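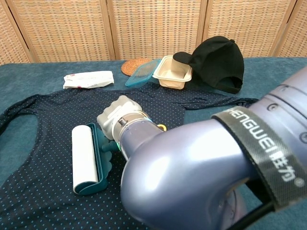
Arm and hand over a patterned shirt, lint roller on the garment.

Tabletop Arm Work: Frequently Asked Questions on the Dillent Site Rules
Last revised 12/05/2020

Who do these rules apply to?
Anyone who starts, supervises or resets an arm at a table in the Dillent building. This covers Masard contract staff and short-term visitors. People who only watch from behind the marked line need the visitor sheet and nothing else.

Do the rules replace the risk assessment?
No. Each cell has its own risk assessment, signed by the cell lead. The rules set the minimum. Where the assessment is stricter, follow the assessment.

We use a collaborative arm. Is a separate assessment still required?
Yes. The standards treat the arm, the hand, the object in the hand and the task as one application. An arm suitable for shared work can become unsuitable when it picks up scissors. Danjuma Ogbonna keeps the list of hand-and-tool pairs that have already been assessed. If your pair is on the list, quote the entry number and skip to section 3 of the form.

How close can an operator stand during a run?
Outside the reach of the arm at full extension, including the hand and any held tool. Measure with the longest tool in the task. The minimum distance from the table edge is 1000 mm even if the calculated reach is shorter.

What may be on the table?
Household items are permitted: clothing, hats, food containers, lids, coasters, light packaging, and hand tools without a blade. Not permitted are glass, open liquids, anything under pressure, and anything with a heating element. Items that play no part in the task may stay on the table if they are listed in the run sheet.

Are there special rules for clothing and other soft goods?
Three.
Remove pins, tags and loose threads longer than 60 mm before the item goes on the table.
Do not lay straps, cords or drawstrings across the path of the wrist. Fabric that wraps around a rotating joint will not always trip the force limit before it tightens.
If fabric catches, stop the arm and release the joint from the panel. Do not pull the garment by hand while the drives are on.

Is a lint roller a tool or an object?
A tool, once the hand is meant to pick it up. Enter it under "held item" with the condition of the adhesive sheet (new, used, spent). A fresh sheet can lift light fabric off the table and carry it toward the wrist, so set the lift height in the run sheet before the first pass. Replace sheets with the drives off.

How should cables and straps on the arm be routed?
Every cable outside the arm housing needs enough slack for full travel of all joints and no loop large enough to catch the table edge. Straps must be fastened so that the free end can't reach the hand. Check both by jogging the arm slowly to each joint limit at the start of the shift. Repeat the check after any change of hand.

Can I rely on the status light?
Not as proof that the arm is safe to approach. Light colors differ between makers, and on some models the same color covers both "ready" and "holding position". The drive state on the panel is the only accepted reference.

What speed is allowed during setup?
Reduced speed mode, with the enabling switch held by the person nearest the arm. One person gives commands. Chie Nomura's training notes cover the call-outs used when two people are present – read them before your first shift.

How often is the emergency stop tested?
At the start of every shift, and again after any power interruption. Log the time and your initials. A stop that needs a second press is a failed test; the cell stays off until Remo Zürcher has cleared it.

How long are records kept?
Run sheets for 6 months. Incident and near-miss reports have no deletion date.

What counts as a near miss?
Any unplanned contact between arm and person, any dropped tool that leaves the table, and any entry into the reach area with the drives on. Report it the same day, even if the run continued normally.

Who approves an exception?
Angharad Gethin, in writing, before the run. Exceptions cover one cell and one task. Requests for the Likisden cells go through Shota Nishimura first.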